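What my hands learned before the robot did

When I took the job at Flidgate in November, I thought that teaching a robot would be mostly sitting at a screen. Most of my week goes to picking things up.
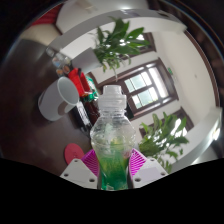
The way we work is simple to explain. I hold the gripper in my own hand, with a camera on it, and I do the task as if I was the robot. Take a bottle, lift it, put it down on another place, open the fingers, go back. Each time is one demonstration. For the first task Vangelis Deligiannis, who is my team leader, wanted 3000 of them. In my first full day I made 246 and I was very proud, until he watched them with me on Wednesday and threw away 29.

The reason was speed. I was closing the fingers while my arm was still moving, as we all do at home when we are thirsty. A person feels the bottle and corrects without thinking. The robot has only what I recorded, so it learns my hurry too. Now I stop, I close, I wait a little, and then I lift. My wrist complains less also.

Another thing I had to learn is to make mistakes on purpose. If I always come to the bottle from the perfect side, the robot has no idea what to do when it arrives a bit crooked. So in part of the demonstrations I start badly and then repair it. It feels strange to practise being clumsy, but I like these ones best.

Before this I worked for 2 years at Zestwood with remote control, with two joysticks and a long delay. There I always felt that the arm was far away from me. With the gripper in my hand I feel the weight directly, and I get tired in a normal way - like after carrying shopping.

Next week we go to cups with handles. Vangelis says the handles are more difficult than they look, and I believe him. I already caught myself at breakfast lifting my coffee with two stiff fingers, very slowly.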